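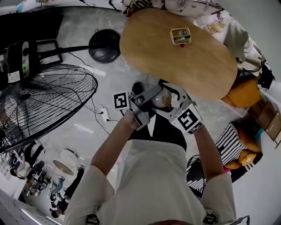

One reader on the Ferngate board asked whether you have to wipe the lamp window after every single hand, or if once a week is enough. Once a week is fine unless you spilled gel on it. Then right away, before the next cure.

Section 7. Setting up the Fomora gel lamp and doing a first coat

Updated April 5, 2019. Replaces the March sheet, which had the timer buttons backwards. Sorry.

Before you plug in

1. Take the lamp out, peel the film off the inside. Both sides. People miss the left one.
2. Slide the base plate in until it clicks. Magnets face up.
3. Plug the cord into the lamp first, then the wall.
4. Press the power button. Display should say 60. If it says 00, unplug, wait a minute, start over.

Note: the fan is loud for the first few uses. Gets quieter.

Prep

5. Old polish off. All of it, corners too.
6. Push cuticles back. Don't cut them today.
7. Buff lightly, just enough to take the shine down. Brush off the dust.
8. Wipe each nail with the prep pad. No touching after that, no hand cream, no hair.

First coat

9. Base coat, very thin. Thinner than that. Keep it off the skin and seal the free edge.
10. Four fingers in, 60 seconds. Thumb goes separately – thumbs tilt in the lamp and the side stays soft.
11. Color, thin. 60 seconds. Shade 381 is a dark one and needs 90, and so do all the Cedidden glitters.
12. Second color coat, same times.
13. Top coat, 60 seconds, then wipe off the sticky layer with the cleanser if your top coat leaves one.

Caution: if you feel heat, take your hand out. Wait a few seconds and go back in. Usually means the coat was too thick.

Caution: gel on skin gets cleaned off BEFORE curing. Wooden stick, little bit of cleanser. Don't cure it and peel it. If your skin itches or gets red, stop using the gel and see a doctor.

Caution: keep bottles away from the lamp while its on. Sunny windows too. The gel sets in the neck and you wont get the brush out.

If something goes wrong

Wrinkled color – too thick. Take it off and redo, top coat will not hide it.
Lifting at the cuticle – gel was touching skin, or step 8 got skipped.
Chips at the tip – free edge not sealed.
Lamp shuts off halfway – check the cord at the back, it works loose.
Dull top coat – wiped too soon. Give it a minute to cool next time.

Bulb life is some 2000 hours. They are built in and can't be swapped.

Stamping over gel is in section 8. Removal is section 9, please read it befor you start scraping.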